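Choosing tables for a shared workroom

Posted in: Interiors, Workspaces. 31 January 2023

The fit-out planner at Grimshaw has specified furniture for shared workrooms for 17 years, and she begins with the tables. Chairs get replaced and shelving gets moved, she says, but a table that is the wrong depth stays wrong for as long as it is in the room. We spoke to her after she had finished a set of rooms at the Cloneck building, where most of the benches are used for small-parts work and sorting.

Her first rule concerns depth. "A single deep table looks generous on a drawing. In use, the back third collects whatever people put down and forget. I would sooner have two tables pushed together, front and back. The front one is for the work. The back one is for the things you need to see or pick up but don't need under your hands."

Two separate tables can also be pulled apart for cleaning, or when a socket behind them needs attention. The drawback is the joint. If the tops are not level, small items catch on the step. She asks for adjustable feet on every leg and a height difference of no more than 2 mm, checked with a straight edge after the tables have been loaded. 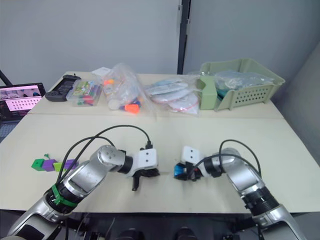

"White tops are a practical choice," she says. "Small coloured parts stand out on white. Toy bricks, screws, beads, caps -- you can find them at a glance. On a wood-effect top you lose half of them in the pattern." She accepts that white shows marks sooner and regards this as useful, as the top gets wiped more often. For walls she prefers a pale grey, matt, with no gloss band at bench height. A glossy wall behind a white table throws light back into the eyes of anyone working there for a whole afternoon.

The position of screens is a common point of disagreement. Her advice is to keep a laptop on the back table and to one side. In the middle it takes up the space where people reach across. At the side it can be read with a turn of the head.

Cables are the other fault she finds on return visits. The Drusance trays used at Cloneck are fixed under the rear edge of the back table and take mains leads only. Anything that moves during the work needs slack, and she leaves it above the table. "People tie everything down tight because it looks neat. Then somebody shifts a piece of equipment and a plug comes out."

She measured 61 tables at Cloneck in August, before the old furniture was removed. Most had been pushed hard against the wall, and the paint behind them was worn through to the plaster. The new ones have a rubber strip along the back edge, supplied by Canen, which can be changed without tools. The strip for the corner units is still on order.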